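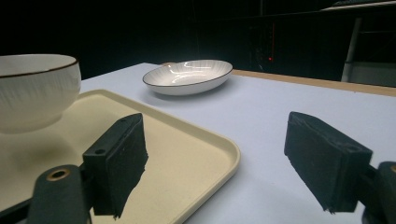
손에 쥐는 집게로 로봇을 가르친다고요?
어린이를 위한 기술 이야기 · 2021년 9월

여러분은 숟가락을 어떻게 잡는지 기억해서 잡습니까? 아마 그냥 잡을 것입니다. 손이 벌써 알고 있습니다. 그런데 로봇의 손은 처음에 아무것도 모릅니다. 컵이 무엇인지도 모르고, 얼마나 세게 쥐면 컵이 깨지는지도 모릅니다. 그래서 로봇에게는 보고 배울 것이 많이 필요합니다.

오늘 소개할 물건은 세섹(Seseck)이라는 회사가 만든 '주나드(Zunard)' 세트입니다. 주나드는 로봇이 아닙니다. 사람이 손에 쥐고 쓰는 집게입니다. 하지만 집게의 손가락 부분은 로봇 손의 손가락과 모양이 같습니다. 사람이 이 집게로 일을 하면, 집게에 달린 카메라가 그 일을 찍습니다. 나중에 컴퓨터가 그것을 보고 "아, 접시는 이렇게 잡는구나" 하고 배웁니다.

세트 안에는 무엇이 있을까요?

상자를 열면 집게가 두 개 나옵니다. 왼손에 하나, 오른손에 하나입니다. 손목에 두르는 검은 띠도 있고, 검은 전선도 있습니다. 집게의 손가락은 네모나고 두껍습니다. 안쪽에는 조금 거친 패드가 붙어 있습니다. 왜 매끈하게 만들지 않았을까요? 비누가 묻은 손으로 유리컵을 들어 본 어린이는 알 것입니다. 미끄러우면 아무리 꼭 쥐어도 물건이 빠져나갑니다. 거친 것은 물건을 잘 붙잡아 줍니다. 이런 힘을 '마찰'이라고 부릅니다. 운동화 바닥에 무늬가 있는 것도 같은 이유입니다.

설명서는 얇은 책 한 권입니다. 그림이 많아서 좋지만, 글씨가 작습니다. 설명서에는 13세부터 쓸 수 있다고 쓰여 있습니다. 더 어린 친구는 어른과 함께 해야 합니다.

처음 하는 연습은 그릇 옮기기

주나드 세트에는 연습이 3단계로 되어 있습니다. 첫째 단계에서는 부드러운 물건을 집습니다. 양말이나 스펀지 같은 것입니다. 둘째 단계에서는 그릇을 옮깁니다. 셋째 단계에서는 두 손이 서로 도와야 합니다. 예를 들어 한 손이 상자를 누르고, 다른 손이 뚜껑을 엽니다.

가장 재미있는 것은 둘째 단계입니다. 책상 위에 쟁반을 놓고, 조금 떨어진 곳에 접시와 컵을 놓습니다. 그리고 집게로 그릇을 하나씩 쟁반으로 옮깁니다. 말로 하면 아주 쉽습니다. 그런데 집게에는 손가락이 두 개밖에 없습니다. 우리 손처럼 다섯 개가 아닙니다. 손바닥도 없습니다. 그러니까 접시 밑을 손바닥으로 받칠 수 없고, 어느 곳을 잡을지 먼저 생각해야 합니다.

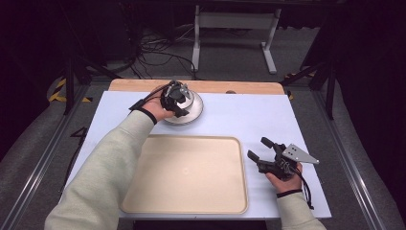
생각하는 동안에는 서두르지 않아도 됩니다. 집게를 천천히 내리고, 손가락이 그릇에 닿는지 눈으로 본 다음에 쥡니다. 너무 빨리 내리면 그릇이 밀려갑니다. 한 손만 일할 때에는 다른 손의 집게를 그릇에서 조금 멀리 둡니다. 두 집게가 부딪치면 그릇도 놀라고 사람도 놀랍니다!

저는 처음 할 때 계속 제 손가락을 보았습니다. 집게의 손가락을 보아야 하는데, 습관이 되어서 자꾸 제 손을 보았습니다. 젓가락을 배울 때와 비슷한 느낌입니다. 처음에는 젓가락이 남의 물건 같지만, 많이 연습하면 내 손이 길어진 것 같습니다. 집게도 그렇습니다. 대략 70분쯤 연습한 뒤에 조금 편해졌습니다. 하지만 팔이 아팠습니다. 집게가 가볍지 않기 때문에 어린이는 자주 쉬는 것이 좋겠습니다.

컵은 어디를 잡을까요?

접시보다 컵이 어렵다고 하는 사람도 있고, 컵이 더 쉽다고 하는 사람도 있습니다. 저는 컵이 쉽습니다.
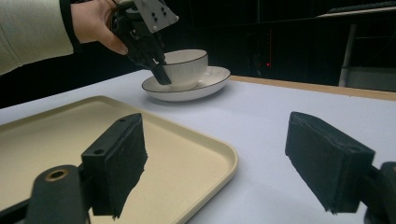 컵을 잡는 방법은 여러 가지입니다. 바깥에서 양쪽을 쥘 수도 있고, 위에서 내려와서 벽을 쥘 수도 있습니다. 둥근 컵이 크면 바깥에서 쥐기가 힘듭니다. 집게를 아주 넓게 벌려야 하니까요. 그때는 검은 손가락 하나를 찻잔 안으로 넣고, 손가락 끝을 입 대는 곳 가까이의 안쪽 벽에 댑니다. 사람은 차를 마실 컵에 손가락을 넣지 않지요. 그러나 로봇 손에게는 이것도 좋은 방법이 될 수 있습니다. 찻잔 밑에 받침 접시가 있을 때에는 접시가 함께 움직이지 않게 조심합니다.

같은 일을 여러 번, 조금씩 다르게 하는 것도 중요합니다. 컵이 언제나 같은 자리에 있으면 로봇은 그 자리만 배웁니다. 그다음 날 컵을 한 뼘 옆에 놓으면 로봇은 빈 곳을 잡을지도 모릅니다. 그래서 설명서는 한 번 끝날 때마다 그릇의 자리를 바꾸라고 합니다. 쟁반도 옮기고, 가끔은 그릇의 종류도 바꿉니다.

찍은 것은 어디로 갈까요?

카메라가 찍은 것은 컴퓨터로 보냅니다. 세섹의 프로그램 이름은 '완(Wan)'입니다. 완에서는 찍은 것을 다시 볼 수 있고, 마음에 들지 않는 것을 지울 수 있습니다. 떨어뜨린 것도 모두 지워야 할까요? 꼭 그렇지는 않습니다. 물건을 놓쳤다가 다시 잡는 모습도 로봇에게 도움이 될 때가 있습니다. 대신 이름표를 '놓침'이라고 붙여 둡니다.

완의 화면은 아직 영어로만 나옵니다. 이 점은 한국 어린이에게 불편합니다. 단추의 그림을 외우면 쓸 수는 있습니다.

비슷한 세트로 '토니어(Tornier)'도 있습니다. 토니어는 집게가 하나뿐이고 더 가볍습니다. 한 손으로 하는 일만 해 보고 싶으면 토니어도 괜찮습니다. 두 손으로 하는 일까지 배우고 싶으면 주나드가 맞습니다.

시작하기 전에 지킬 것

깨지는 그릇은 어른이 있을 때만 씁니다.
책상 끝에 그릇을 놓지 않습니다.
전선이 팔이나 그릇에 걸리지 않는지 봅니다.
집게 손가락 사이에 자기 손가락을 넣지 않습니다.
팔이 무거우면 바로 내려놓습니다.

낱말 풀이

집게: 물건을 두 쪽에서 눌러 잡는 도구. 영어로는 그리퍼(gripper)라고 합니다.
마찰: 두 물건이 닿아 있을 때 미끄러지지 않게 막는 힘.
데이터: 컴퓨터가 배우거나 계산할 때 쓰는 자료. 사진, 소리, 숫자가 모두 데이터가 될 수 있습니다.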